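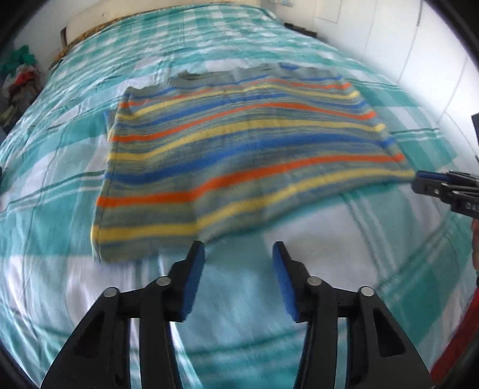 Stop hanging your jumpers up. Please. I'll keep saying it until people listen, or until my family bans the subject at meals.

A knitted jumper on a hanger is a jumper getting longer. The weight goes down, the shoulders go up into two little horns, and by October you've got a dress with ears. Shops hang them, yes. Shops want them gone in a month.

Fold it. And fold it on the bed, not in mid air against your chin like my brother does. Flat out, hem towards you, neck towards the headboard. Smooth it with your hands -- don't tug. Sleeves across the body, one then the other. Bottom up to meet the top. Done. 30 seconds, if that.

Stripes are the best teachers here. Orange, yellow, blue, whatever -- if the bands run straight across you've got it straight, if they wander off then start agian. Plain jumpers let you cheat and you find out later.

People tell me they haven't room. I had some 500 litres of wardrobe in the old flat in Wescombe and could never find anything in it, becuase it was all hanging and all squashed. Now it's two drawers. Everything on edge, so I can see the colours.

Hipólito Montecinos wrote in after my last piece to say rolling is better. Rolling is fine for a suitcase. Leave a thick jumper rolled all winter and the ribbing goes wavy, and then you're steaming it at seven in the morning with your coat on.

And no, you don't need a folding board. A made bed is a folding board. Doesn't even have to be well made, a few creases in the cover won't hurt a thing.

Moths next time. I have opinions about moths.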